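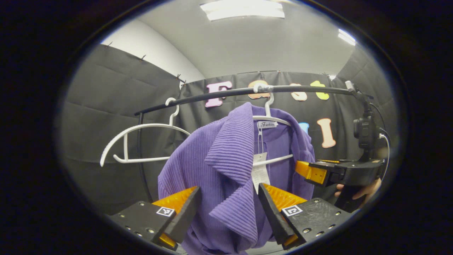
Where do I find the second forge key in Flesura? (PC version)

Posted by mothgarden, 2/8/18

I'm in chapter five and the smith in Najafi keeps telling me to bring both keys before she'll open the deep forge. I have the one from the flooded chapel. Where is the other one? I've been through the salt mine twice and I'm starting to think I missed a door.

Anju Grewal

It's in the lighthouse, on the floor below the lamp room! Go back to the coast and take the outside stairs, then drop through the broken boards on the left side of the landing. You'll end up in a tiny storeroom with a chest, and the key is in there along with 500 gold. You can't get in from the ground floor at all, so don't waste time on that locked door like I did.

One thing to know before you go: the Fleltar spawns on the stairs once you're past chapter four, and it hits hard. I had 928 HP on my first try and it took me down with two swings. Bring the frost charm if you kept it. It slows the wind-up on that big overhead attack so much that you can walk right behind it. I love this fight — it's the first one in the game where the charms really matter.

When you have both keys, talk to the smith at night. During the day she only repeats the line about needing them. Enjoy the deep forge, the music down there is wonderful!

dunkelbert

lighthouse, yeah. you can skip the fight if you roll off the second landing and grab the ledge, works at 60 fps for me but my brother can't do it on his laptop

Godus

Anju has it right. I'd add that you should be at level 29 or so for the forge itself, the lighthouse is fine below that. Also save first. There was a bug in the December patch where the chest opened empty if your bag was full, and I don't know if they fixed it. Mine was empty and I had to reload from the chapel. The upgraded spear costs 2966 gold, so sell your spare ore before you head down — you'll want it for the boss after the bridge.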